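Guramwood household tasks project
Minutes of the June progress meeting

Present: Felista Odera (chair), the demonstration group, the training group, a representative of Negi for item 4.
Apologies: two members of the Wurkero hardware team.
The meeting opened at 2.15 pm.

1. Minutes of the last meeting
Agreed with one correction. Under item 3, "gloves" should read "grips".

2. Recording at the bed display
Felista reported that recording has started in the furniture showroom. The task is handling clothing and cloth on a made bed, shown by hand with the Cosonier gripper. The total now stands at 3,730 demonstrations across all tasks, of which 128 are from the bed display. The training group asked for the bed display figure to be reported separately from now on. Agreed.
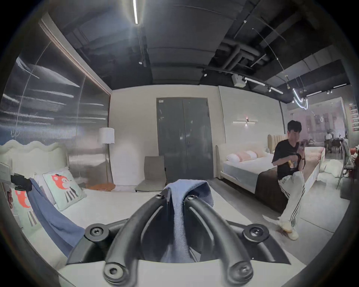

Blue cloth at the finger tips, bed display.

The group discussed how far above the bed the gripper should be held at the start of a run. Practice differs between demonstrators. It was agreed to leave this open for now and to note the starting height on the run sheet.

Action: demonstration group to add a height box to the run sheet.

3. Grasping and lifting
The training group said that grasps on thin fabric are still the weakest part of the model. The fingers close well enough, but the policy often picks a point too far from an edge and lifts more cloth than it can manage.

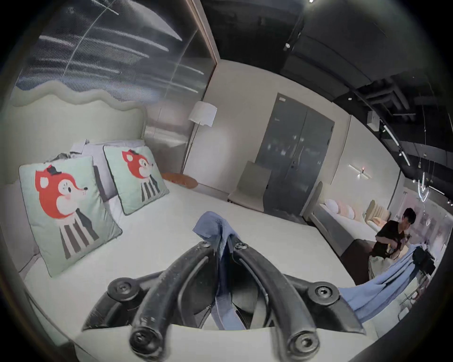
Felista proposed that each run be labelled by type of grasp before it goes to training. Three labels were suggested: edge, fold and bunch. There was some debate about where one ends and the next begins. The light-blue cloth pinched in a bunch between the fingers, with a loose twisted strand hanging down, would go under "bunch", and the group was content with that. Runs where a second stretch of fabric lies across the mattress should carry an extra mark, as the model has to tell which part it is holding. Labelling will be tried on one batch first.

Action: training group to write a half-page guide to the labels.

4. Remote control trial
The Negi representative gave a short account of the remote control trial. Demonstrators drive the arm from a desk using a hand controller. Runs take longer than by hand and the operators find folding tiring. Against that, the recorded movements are ones the arm can certainly make. After discussion it was agreed to keep hand demonstration as the main method and to use remote control for 6 set tasks only. The list will be circulated.

Action: Negi to send the list and the operator timings.

5. Starting positions
A member asked whether garments should be laid flat before each run. Felista said no. The sweatshirt runs should start from a crumpled garment, with the neckline in a different place each time. The cushions may stay on the bed. 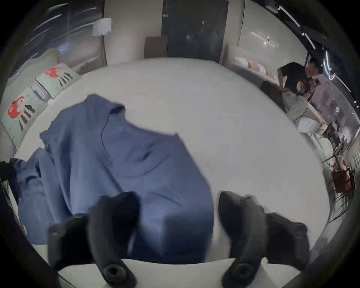 Sweatshirt on the bed, gripper fingers open.

It was noted that fast hand movement blurs the view of the fingers. Demonstrators are asked to slow down on the approach.

6. Any other business
Spare finger pads are running low. Felista to order from Wurkero.

The meeting closed at 3.40 pm. The next meeting will be at the same time next month.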